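Norkano Member Directory: Guide for Ward and Branch Clerks

Section 5. Moving a household record to another congregation

Use these steps when a family has left your area and the clerk in the new congregation has asked for their record. You need clerk or assistant clerk access. If you can see a person's name but not the Transfer button, your access is view only, and Rania Smadi in the Zodutcombe stake office can change it.

Before you start

Have the new street address in hand. A city name alone will not match a boundary. Check that any ordinance dates you entered in the last month have been saved, as unsaved entries do not travel with the record.

To move the record

1. Sign in and choose Households from the left menu.

2. Type the family name in the search box. If the same name comes up more than once, open each one and compare birth dates before going on.

3. Open the household and select Transfer.

4. Enter the new address and press Find Unit. The directory shows the congregation whose boundary includes that address, with its unit number. For example, Evangelista Branch is unit 2495 and Jivano Ward is unit 2570.

5. Tick the name of each person who is moving. Grown children who are staying behind must be left unticked. They will become a household of their own at the old address.

6. Select Review. Read the unit number out loud against the one the other clerk gave you.

7. Select Send.

Caution: Once the receiving clerk accepts the record, you can't call it back. You would have to ask that clerk to send it to you again.

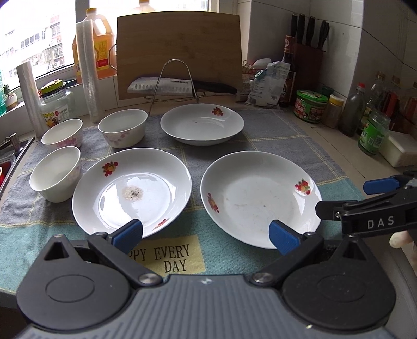
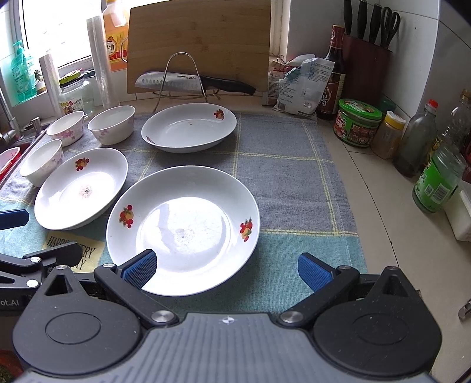 Note: Callings do not move with a record. Release the person in your own unit first, under Callings, then Release. If you skip this, the calling will show as filled by someone who is no longer on your list, and the quarterly report will be off until you fix it.

After you send

The record stays in your Pending list until the other clerk accepts it. During this time you can still read it, but you can't edit it. If nothing has happened after 5 days, send a reminder from the Pending screen. After a second reminder, write to the stake office with the household number and both unit numbers.

Problems you may see

"Address not found." Try the address without the apartment number. New subdivisions are often missing; the map was last updated in June. You can enter the unit number by hand under More Options.

"Error 374: record locked." Another clerk has the household open. Wait until they close it and try again. If the lock is still there the next morning, Bilal Masri can clear it from the stake account.

A child is missing from the list. The child may be listed under the other parent. Search by the child's own name and start a separate transfer. Do not create a new record, which leaves two for the same person and takes weeks to merge.

Privacy

Print the household page only if the bishop or branch president asks for it. Shred paper copies when the transfer is complete. Do not send records as email attachments, even to another clerk.

Go to Section 6 for records with no known address.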